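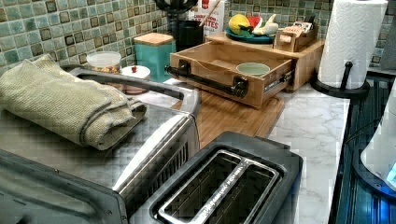

Task allocation is the part of workplace automation that gets decided first and written down last. By the time a machine is installed, somebody has already sorted the jobs into those it will do, those people will keep, and those that fall between. This unit deals with the third group. Our working case is the staff kitchen, a small workplace in its own right, where one or two people prepare, clear and reset a counter several times a shift. Much of what has to be handled there is ordinary and awkward: a bowl inside an open drawer, a towel folded on top of the toaster oven, fruit-shaped items grouped on a plate. Each calls for a different grasp, and a kitchen assistant handles all of them without a written procedure.

## 4.1 The Grestano case

Grestano runs a staff kitchen at its Fivthorpe site. In October it brought in Obi, a counter assistant supplied by Fivo, to take over the reset between the morning and midday services. The kitchen employed 14 people across all shifts and served nearly 600 covers a day. No posts were cut. The changes were in the content of the work, and they are listed in Table 4 of the reader.

Before installation, the reset was a single task on the rota. For planning purposes Fivo broke it into 44 steps, and each step was given one of three codes:

- **M** – machine does the step alone
- **P** – person does the step alone
- **S** – shared; the machine starts or finishes, and a person does the rest

Of these, 20 steps were coded M. The S steps are of most interest to us. On the old rota they did not exist as separate items, so they carried no time allowance, and the new rota gave them none either.

## 4.2 Object handling and the cost of variety

The difficulty of a reset step depends on three properties of the object:

1. **Access.** An item on an open surface can be approached from many directions. An item inside a drawer can be reached only from above or through the opening.
2. **Stability.** A long item resting on two supports at different heights can roll or slide when either support moves.
3. **Overlap.** When one item sits partly on another, the order of removal matters.

A worker judges all three at a glance. In an allocation document they must be stated, and most of the revisions at Grestano concerned steps where they had been left out.

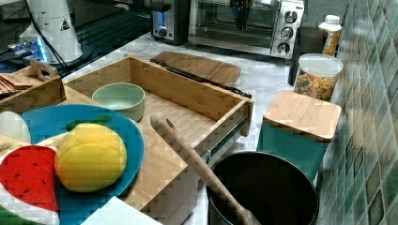 *Figure 4.2. Stick resting between the open box and the black pot; plate overlapping the box's front edge.*

Consider the instruction "clear the box." Moving the box first disturbs both the stick and the plate. An experienced assistant would lift the stick, shift the plate, and then take the bowl out – three steps that the original rota never named.

## 4.3 What changed for the staff

Ysaline Bodin, the shift lead, kept a log during the first weeks. Her entries show less time spent lifting and carrying, and more spent on staging: setting items where Obi could reach them. Staff called this "laying out." It was unpaid in the sense that the rota did not recognize it, although it was done within paid hours.

Two effects followed. Newer staff learned the layout before they learned the kitchen, and asked fewer questions about why things were kept where they were. Longer-serving staff lost the freedom to arrange the counter to suit themselves. Bodin's log records the second complaint more often than any other.

Grestano later added laying out to the rota as a separate item, with its own time allowance, and moved four S steps back to P.

## Reading and preparation

Read sections 2 and 3 of the Grestano file before the seminar. Choose one routine task from a workplace you know, break it into steps, and code each step M, P or S. For every S step, state who waits for whom, and where that waiting time would appear on a rota.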